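Can you still get tickets for a TV wedding special recording?
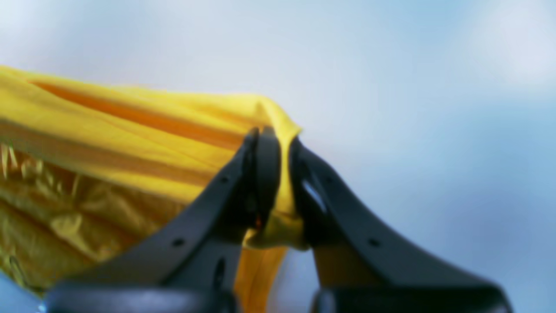
Posted by tomport_gal, Oct 20, 2020

My sister and I watch Turcotte every week and we've heard they are recording the wedding episode in front of an audience at the Plernthorpe studios. I applied through Flimik in August and got an email saying I was on the waiting list, then nothing. Does being on the list mean I have a chance, or should I give up? We would be coming from Tomport so need to book trains.

quillback39

Waiting list on Flimik means all the places had gone when you applied. They move people up when others cancel, and the email usually comes 4 days before. Check your junk folder as mine went there. Don't book a train you can't get a refund on. Even with a ticket you aren't certain to get in, they give out more than there are seats. We were turned away once and got priority for the next one.

soapfan_linda

its not worth it, they film the same bit over and over and you dont see the actual wedding because thats done on location. just watch it at home

mid_row_seat

The church part is on location but the reception is in the studio, so you would see some of it. The studio holds 800 in normal times and far fewer at the moment with the distancing. I read that 2,000 people applied. Log in to your account and see if it still says "waiting". If it says "closed" then you're no longer on the list.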